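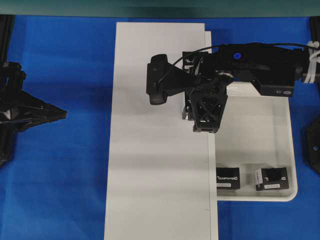 Rebane Two-Arm Tabletop Kit: my review after three months

By Abelardo Medina

I teach a small evening course in automation, and since April I have the Rebane kit on the table at our workshop, Stemisine. I paid for it with our own money, 2,392 dollars at the Golonden web shop, shipping included. Several readers wrote to me asking if it is worth this price, so I try to answer in order.

What you get

Two black arms with grippers, the wrist cameras, the rail with its posts, the cables and a license for the Presel control program. A table is not included and a work surface also not. We put blue cloth under most of it, and I recommend some kind of cover, for the cameras have a hard time with a shiny table.

Assembly

The manual says one evening. For me it was two, and the second one was almost only cables. The clips in the bag are too few and too stiff, so you should buy a pack of cable ties before you start. Leave enough slack at the wrist. I made mine too short the first time and had to open the shoulder cover again, with eight very small screws. The screws are good quality, I must say, and none of them lost its head.

Calibration takes 20 minutes for both arms if you follow the program exactly. It has to be repeated whenever you move the rail, even a little.

Daily work

Our standard exercise is small boxes and a shallow white tray. The students must program the arms to pick and place them without one arm entering the space of the other. It sounds easy. Small boxes are very good for this, because they forgive little: if the fingers come down at a wrong angle, the box turns and you must begin again. We use motor boxes, one with DYNAMIXEL on the lid, others with ROBOT on the side, and they have a nice size for these grippers.

Presel keeps a log of every run, and ours is now at 1,361. In this time I had to change one cable and tighten one elbow joint. I find this acceptable for a kit that beginners use.

The view from the wrist cameras is what I like the most. You see the fingertips close, and behind them the tray and the second arm, so a student can understand quickly why a movement is not safe.
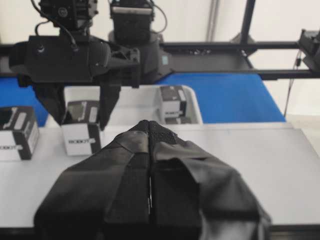 What I don't like

The gripper is slow to close. In the settings you can raise the speed, but then it becomes loud and the grip is less gentle.

The emergency stop is sold separately. For a product which is offered to schools I consider this wrong, and I wrote it to Rebane also. They answered politely that they will think about it.

The English of the Presel menus is worse than mine.

Should you buy it?

For a class or a small lab, yes, if you add the stop button and the cable ties to your budget. For one person at home I would first look for a kit with a single arm. The second arm doubles the fun but also the calibration, and it needs a deep table. Measure yours before you order, the return shipping is paid by the customer.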